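How to judge whether a robot cell is ready for PC strip-down

Refurbishing shops ask the same question every few months: can a robot arm take over the dull part of the bench yet? For desktop towers the answer depends on which step is meant. The procedure below lets you score your own line, step by step, before anyone signs for hardware. It was written for the Berkby workshop, where we handle mixed office towers from several makers, and should carry over to any shop of a similar kind.

What you need

A finished tower of the type you see most often, a second one from a different maker, a timer, and a sheet of paper ruled into 19 rows. Each row is one attempt at one step. Use a fresh sheet for each step.

Step 1. Break the job into moves

Write down what the hands do, in order. "Remove the memory" is too coarse. A usable list reads: find the slot, release the latch, grip the module by its edges, pull straight up, put it in the tray. Our own list for a full strip-down came to 70 lines, and we still found gaps when we watched someone work from it.

Step 2. Sort the moves by contact

Mark each line F for free movement, G for gripping, or P for pushing, pulling or turning against resistance. Free movement was solved long ago. Gripping is mostly solved where the part has two flat faces and some clearance. The P lines decide the project. Latches, clips, cable plugs and stiff levers all fall here, and they vary between makers and with age.

Step 3. Fix the case in place

Lay the tower on its side with the panel off and the motherboard facing up. It must not shift when pulled. A person steadies a case with the spare hand without thinking about it; a single arm has no spare hand, so holding the case becomes part of the cell design. Put trays and part holders within the arm's reach and bolt them down. If you print your own holders, check them after every session for cracks at the base of any upright.

Step 4. Check the approach to each part

Bring the gripper over the open case at low speed with the power supply disconnected from the mains. Look at three clearances: fingers to the drive cage, wrist to the case wall, and camera to anything that stands up. A camera clamped to the side of the wrist makes the tool wider on that side, and the arm model in the software must include it.

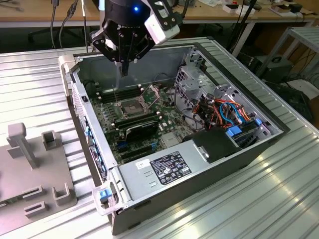
Gripper over an open tower, with the CPU socket empty and its lever raised. The cables run at the drive cage side.

Loose cables are the usual reason for a failed approach. They take a different shape in every case, they hide the connectors, and they move when touched. Either have a person tie them back first and record the time as labour, or count each cable move as a P line and test it in full.

Treat an open CPU socket with exposed pins as a no-go volume. Set it in the software before the first run and keep it there until you have a reason to work on the socket itself. One touch from a finger or a probe can scrap a board.

Step 5. Run the attempts

Run each move 19 times, alternating between the two towers. Record one of three results: done, done with help, failed. Do not adjust the program between attempts. If you must adjust it, start a new sheet. Charoen Sukprasert, who ran the trials at our Plemham site, also noted the time of each operator touch, and that column proved more useful than the cycle time.

Step 6. Read the sheet

A move that succeeds in 18 attempts or more can run with a person nearby on other work. Below that, the person is in effect standing at the cell, and you have bought a slow assistant. Multiply through the chain as well: seven moves in a row, each at 18 out of 19, will finish cleanly only about two times in three.

What to expect at present

In our scoring, lifting out a freed drive and sorting parts into trays passed. Memory modules passed on one tower and failed on the other, where the latch sat close to the graphics card. Cable plugs failed on both. Hakenex and Kälin both quoted us for a full strip-down cell; neither would put a success rate for connectors in writing.

A sensible first cell is therefore a split one. A person opens the case, deals with the cables and releases the latches - the arm then lifts and sorts. Repeat the test when the gripper, the camera or the mix of towers changes, and keep the old sheets with the new ones.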